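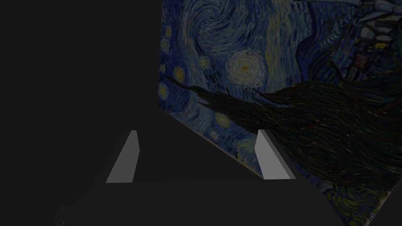
Notmont Priory will open its guest house to parish groups and individual visitors in May, after repairs to the roof and kitchen.

The house sleeps up to 24 guests. Two rooms on the ground floor have step-free access to the chapel and garden.
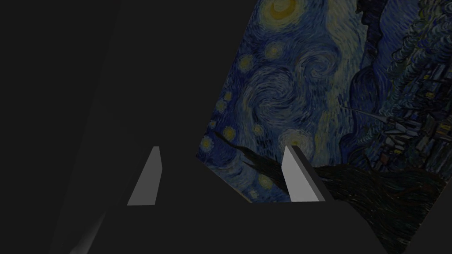
"Groups may bring their own leader or join our daily prayers," said warden Dwynwen Hopkin. Morning prayer is at 8 a.m. and all are welcome, whether or not they belong to a church.
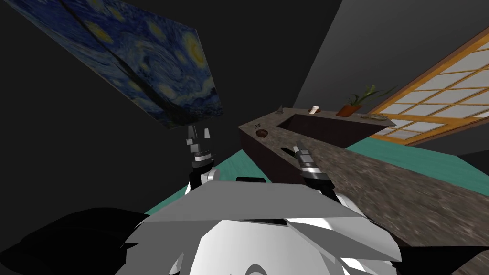

A night's stay with breakfast costs $88 per person. Day groups can book the library without staying over. Bookings are handled by Nusrat Bajwa at the priory office.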